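How I cut paper straight with a small guillotine

I make quite a lot of little cards, tags and folded notebooks, and for years I cut everything with scissors and a pencil line. They looked fine from across the room. Close up, less so! Then I bought a small guillotine cutter at the craft fair in Bretcombe last June, and after a fair bit of wasted paper I've got a way of using it that gives me square edges nearly every time.

First, find it a proper flat spot. Mine lives on the kitchen table, but I used to use it on the arm of the sofa (don't), and every single sheet came out on a slant. Wipe the table before you start, and the board as well, as a crumb under the paper will lift one corner just enough to spoil things.

Next, check your paper is square to begin with. Shop paper usually is, but anything torn off a pad may well not be. Fold the sheet lightly, corner to corner along the short side, and see whether the edges meet. If they don't, trim one long edge first and treat that as your good edge from then on. I put a tiny pencil tick on it so I don't lose track halfway through a batch.

Lay the sheet on the board with the good edge pushed right up against the raised guide. Slide it along until the mark you want to cut sits under the blade line, and then slide it back a hair, because I always overshoot. Hold it flat with your spare hand spread out, fingers well back from the blade side. 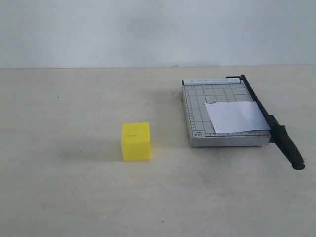 How many sheets can I cut at once?
It depends on the cutter and the paper, but on a compact one I'd stick to a single sheet of card or two or three of ordinary printer paper. Any more and the bottom sheets creep sideways as the blade comes down.

Now for the cut itself. Bring the arm down in one smooth go, starting from the end nearest the hinge, and keep a little sideways pressure so the blade stays snug against the metal edge of the board. Stopping halfway leaves a small step in the paper, and you can't really tidy it up afterwards without losing a sliver off the whole side. I'm quite firm with mine these days. Timid cuts are the ones that tear.

If you're doing a batch, make all the cuts of one size before you touch anything else. I did 70 gift tags for the Whitfield spring market this way, long strips first and then the strips cut down into tags, and it took 23 minutes with the radio on. A strip of masking tape on the board makes a brilliant stop: stick it down where the end of the paper should reach, and push each piece up to it.

Thin tissue is a pain, I'll admit. Sandwich it between two bits of scrap paper and cut the lot together. Glittery card blunts the blade something rotten, so I do that with scissors and put up with the wobble.

When you've finished, push the arm right down and fasten the catch if yours has one, even if you're only popping off to make tea. Save the offcuts too. The narrow ones make good bookmarks, and the really skinny bits go in my tin for testing pens.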